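How to Save Seed From Your Garden and Store It Dry Over Winter

Posted by Haiyan Shen in Garden, Harvest

Ok quick one today, the beans are rattling and I've got half a bed to clear before the rain. People keep asking how I store seed so here's the whole process start to finish. Works for beans, peas, lettuce, tomatoes, peppers, dill, most flowers. Squash is its own post, they cross with everything.

What you need

Paper bags or old envelopes
A couple of plates or a window screen
A fine sieve
A jar with a tight lid, quart size is good
Small drawstring or zip bags, clear
Dry white rice OR silica gel packets
Pencil. Pen smears.

Step 1. Pick the right plants

Open pollinated only. If the packet said F1 or hybrid, don't bother, the kids come up looking like anything. Pick from your best plant, the one that bolted last or fruited first. Tie some yarn on it in July so no one in the house eats it. I lost my best Dantas pole beans that way, went straight in a soup.

Step 2. Wait longer than you want to

This is the one people get wrong. Seed has to finish on the plant.

Beans and peas: pods brown, papery, they rattle when you shake them.
Lettuce: when about half the heads have fluff. Bend into a paper bag and shake. Come back in a few days and shake again.
Peppers: full color, starting to wrinkle.
Tomatoes: ripe to overripe, soft is fine.
Dill and cilantro: heads tan, stems dry.

For me that's September for nearly everything. Frost coming early? Pull whole bean plants and hang them upside down in the garage. They'll finish.

Step 3. Get the seed out

Dry seed is easy. Crush the pods in a pillow case, stomp on it a bit, pour between two bowls in front of a fan. Do it outside. Chaff gets in the butter, ask me how I know.

Tomatoes are wet so different. Squeeze the gel into a glass, splash of water, cover with a paper towel and leave it on the counter 2 or 3 days. Will smell. Stir once a day. When theres a skin on top and seeds have sunk, fill with water, pour off the gunk, repeat untill the water is clear. Sieve, then onto a plate. NOT a paper towel, they stick for life.

Peppers: cut, scrape, plate. Gloves if they're hot. Gloves!

Step 4. Dry

Single layer, out of the sun, some air moving. A week for small stuff, two for beans, more if it's muggy. Don't use the oven. Don't use the dehydrator either unless it goes down to 95 and you trust the dial, I don't trust mine.

Test: a bean should shatter when you hit it with a hammer. If it squashes, more time. Lettuce I just give the full week and call it done.

Step 5. Label before you bag

Variety, year, where it grew. Do it now, while it's still on the plate. I had a jar from the Clindmont plot marked only "good one" and grew it out for a whole summer to learn it was Zivia lettuce, which I already had 380 seeds of.

Write on a slip of paper and put the slip inside, labels on the outside fall off in the cold.

Step 6. Bag and jar

Small clear bags are my favorite for this, you can see what you've got without opening anything. Drawstring ones are easy to grab and fine as long as they go in a sealed jar after, a drawstring won't keep moisture out by itself. Press flat, pull the string, done. Don't overfill.

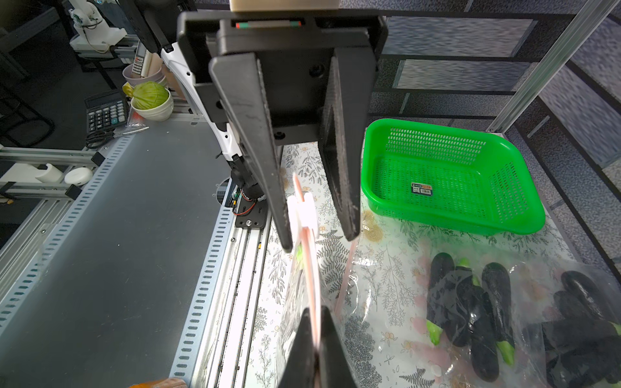
Clear drawstring bag, pinkish-red string.

Then the jar. Inch of dry rice in the bottom (bake it first, 30 min at 300, cool with the lid on) or a few silica packets. Bags on top, lid tight. Cool dark closet, or the fridge if you have room. Freezer only if the seed is really truly dry, damp seed will crack.

When you take a jar out of the fridge let it come to room temp BEFORE you open it. Couple hours. Otherwise water beads up on everything inside.

How long does it keep

Onion, parsnip: 1 year, maybe 2
Peppers, corn: 2 to 3
Beans, peas: 3 to 4
Tomato, lettuce: 4 to 5, I've gone longer

Not sure about an old bag? Ten seeds on a damp paper towel, in a zip bag, top of the fridge. Seven or more sprout, fine. Four to six, sow thick. Under that, compost.

Quick questions from last time

How many do I save? Way less than you think. One lettuce can give you 1,000 seeds easy. I do 28 beans per variety, enough for a row plus a few for the mice.

Can I save from store tomatoes? Mostly hybrids. Try it if you're curious, no promises.

Mold on the plate? Toss it, dry thinner next time.

Do you sell the Plustonitz peppers? No but I'll swap. Leave a comment with what you've got. Not before the beans are in tho.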